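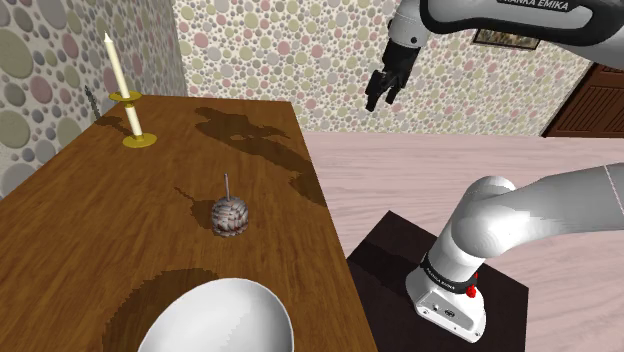

Tove Gunnlaugsson: The report credits the gain to randomized wallpaper and lighting. I would ask that the authors separate the two before the claim is repeated.

Search this forum Go

Reddy: The claim rests on 2184 simulated episodes, 122 of them held out. Wall patterns and lighting were drawn together in every one - a separate run is planned.

Holau: I disagree that a separate run is required. The held-out rooms used new patterns throughout.

Tove Gunnlaugsson: New patterns do not answer a question regarding shadows. Please post the 400 fixed-light episodes.

Last updated: Jun 18, 2023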